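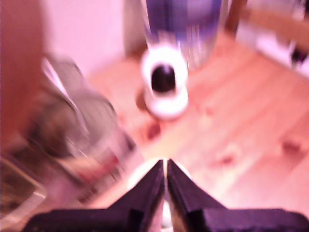

Wrist view, fingertips nearly together, white indoor pan-tilt camera on the floorboards ahead.

Notes from the Pikunix open day in Wunilstead, 12/10/18. I went for the manipulation session and skipped the keynote. Thread, mostly for people who asked me about their grasping work.

Format first. Small groups, a ten-minute talk from Renu Ahuja, then the arm running and questions whenever you had them. She runs the household objects project and answers in numbers when she has numbers.

The task is tidying a floor in a furnished room. Objects are ordinary things you would find at home. The arm gets no model of any of them in advance. It has to find something, decide where to hold it, and put it in a bin.

They work on a real wood floor on purpose. Ahuja said the first version ran on a gray mat and the detector did very well until July, when they moved it onto boards. Knots in the wood came back as small objects. The arm tried to pick up the floor.

The fix was dull and correct. They took more floor data, and they now require a candidate to have measurable height before the planner sees it. Threshold is 3 mm. Anything flatter gets ignored, so coins and paper are out of scope for now.

Fingers are wedge-shaped and come nearly to a point. Good for getting into narrow spaces and under edges. Less good for anything round, because you get two small contact patches and the object rolls out. I asked whether they had tried wider pads. Yes, and they could no longer get between things.

A pan-tilt camera is a nastier target than it looks. Domed head, smooth plastic, and the head can turn relative to the base. Grip the head and the base may swing. Their rule is to go for the lowest part with usable width, which on this sort of shape means the base.

Clear plastic is the other known problem. The depth sensor reads through it or returns nothing. Đức Âu, who does perception, showed us a depth map of a crumpled bag and it was mostly holes. He fills the holes from the color image and marks the whole region low confidence. Low confidence means approach slowly.

Motion blur got its own discussion. The wrist camera moves with the arm, so a fast approach gives you smeared frames. Their answer is to keep the blurred frames in the training set and leave them out of the final grasp decision. The arm pauses for 80 milliseconds before it commits. You can see the pause if you know it is there.

I asked why not use a shorter exposure. Âu: the rooms are lit like rooms. A shorter exposure gets you noise in place of blur, and the detector handles noise worse. They have not tested a sensor with a larger pixel. It is on the list.

Someone asked for a success rate. Ahuja gave it per object class and refused to average it, which I respected. Soft toys were at the top. Bottles were in the middle. Anything in a clear bag was at the bottom and she read that figure out too.

The run I watched closely: 10 attempts, 8 objects in the bin. One miss was a slip during lift. The other was a planner timeout, where the arm stopped and waited for the operator. I would rather have the timeout than a bad guess.

Teleoperation is still how they collect most of their data. Anju Kaushik drove it for our group using a hand controller. She said new operators close the fingers too early, and that it takes a few days before people trust the wrist view over looking at the arm.

I had a short turn. Closed too early.

The latency was fine. Depth judgment was the hard part. Through the wrist view, a thing just past the fingertips and a thing well past them look similar until you move sideways a little. Kaushik does this constantly, a small wiggle before each approach, and the learned policy has picked up the same wiggle from her data.

Gripper control is position only, no force feedback. They stop on motor current. Crude, but it has not cracked anything yet according to Ahuja. A tactile version is planned with Ogura, no date given.

Things I did not get to see: the bin sorting stage, and the mobile base, which was down for a wheel bearing.

Slides go to attendees this week. If you want the floor-knot examples, ask for the appendix, it is a separate file.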